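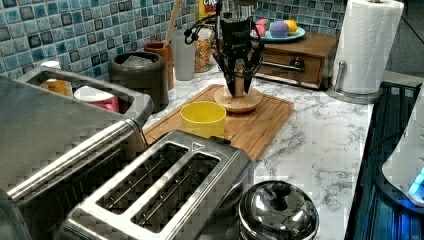
3.2 Where the counter gets its clutter

Figure 2. A kitchen countertop with a toaster, a cutting board and a yellow cup.

When we began visiting the Korumgate apartments in September, we expected to write mostly about cabinets, as so many studies of small kitchens have done before us. The households had other ideas, and they talked to us at great length (and very kindly, often over coffee) about their counters. Of the 100 households that returned our questionnaire, 70 told us that the toaster stays out all day, even in homes where it is used only at breakfast. Cutting boards were much the same story. They begin the morning as a place to slice bread and by evening have become a sort of tray, with cups and small stands gathered on top - a habit that the older tenants in the Calimlim wing described with real affection.

We then asked 16 of these households to keep a kitchen diary, writing down each time they had to move one thing in order to use another. Together they gave us 500 entries, and a good many of these were written at seven in the morning, when patience is short and everybody wants toast at once. Moving the cutting board came up again and again, most often in the kitchens with a single run of counter beside the sink. We return to those kitchens in Section 4.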